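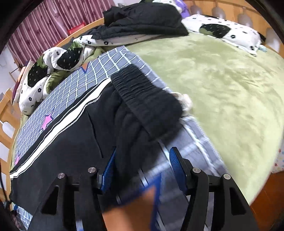 How to score a baseball game by hand

Scoring a game with a pencil takes an inning or two to get used to, and after that it is mostly habit. This page covers the method we use at Hebden for league and friendly games. Other clubs do some things differently, so if you are scoring as a visitor, ask the home scorer what they expect before the first pitch.

What you need

A scorebook or a printed sheet, 2 pencils, a rubber and something firm to lean on. Pens are a bad idea. Get both line-ups from the coaches at least 20 minutes before the start and write them in batting order, with shirt number and fielding position. Leave the spare lines under each name for substitutes.

The position numbers

Every fielder has a number, which has nothing to do with the number on the shirt:

1 pitcher
2 catcher
3 first base
4 second base
5 third base
6 shortstop
7 left field
8 centre field
9 right field

New scorers often get five and six the wrong way round. The shortstop is six, even though he stands between second and third. Write the list inside the cover of the book until you know it.

Recording an out

Write down who touched the ball, in order. A ground ball to the shortstop, thrown to first for the out, is 6-3. A ground ball picked up by the first baseman, who steps on the bag himself, is 3U, the U standing for unassisted. A fly ball caught in centre field is F8. A line drive caught by the third baseman is L5. A strikeout is K, and we write it backwards if the batter was called out without swinging at the third strike.

Put the number of the out, 1 to 3, in a small circle in the corner of the box. At the end of the half inning draw a slanting line across the bottom corner of the last batter's box, so you know where to start next time.

Recording a batter who reaches base

Each box has a small diamond in it. Home plate is at the bottom, first base on the right, second at the top and third on the left. Draw a line along each side as the runner moves, and next to the line write how he got there.

1B, 2B, 3B, HR - hits
BB - walk
HBP - hit by pitch
E and a number - error by that fielder
FC - fielder's choice
SB - stolen base
WP - wild pitch
PB - passed ball

When a later batter moves a runner along, write that batter's shirt number beside the line. If the runner scores, fill in the diamond. If he is left on base at the third out, leave it as it is.

Hit or error?

This is the part people argue about. The question to ask is whether a fielder making ordinary effort at that level should have got the out. A ball that goes cleanly through someone's legs is usually an error. A hard one that takes a bad bounce is usually a hit. Decide, write it down and carry on. If a player comes over to discuss it, tell him you will look at it after the game. Janaka Weerasinghe, who scored our second team for years, used to put a small dot beside any call he wanted to think about again, and that works well.

Substitutions

Write the new player on the line under the one he replaces, with the inning he came in. Draw a vertical line down the side of the box where the change took effect. For a pitching change, draw a horizontal line above the first batter the new pitcher faces, and note any runners already on base. They still count against the pitcher who put them there.

Checking the book

Do this before you leave the ground. For each team, add up the runs, the runners left on base and the outs made by the other side. The total should equal the number of times that team's batters came to the plate. If it is one out, look first for a walk you forgot to write in, then for an inning where you skipped a name.

Both scorers should then compare final scores and sign each other's sheets. Keep the original and send a copy to the club secretary by 10 the next morning.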